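4.2 Where small things end up

The richest material in the Wellorholm diaries concerns objects that have no fixed home. Large furniture hardly moved over the study period, and its story can be told in a line or two. Keys, pens, hangers and chargers are another matter, and they were a delight to work with!

Each of the 14 households kept a diary for 8 weeks, writing down where a thing was found and where it was put back. After cleaning, the set held 4,000 entries. We coded these with the scheme of Menon and Gill, adding one category of our own — the "waiting place," a spot where objects gather before anyone decides on them. Stair treads, chair backs and open baskets all did this job beautifully.

Waiting places turned out to be far more stable than the objects passing through them. One household in the Dikon district used the same windowsill throughout, though what lay on it changed almost daily. Hangers show the pattern well (Figure 3): they leave the closet one at a time, with a shirt or a coat, and come back in bunches. In the diaries, 60 percent of hanger entries named a waiting place as the next stop.

We find this exciting for the theory of household order. A home can look untidy in any given hour and still follow rules its members know by heart. Section 4.3 takes up what happens when two people disagree about those rules.

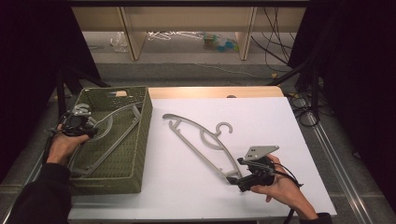 Figure 3. Gray plastic hangers, one in an olive-green woven basket and one on a white board.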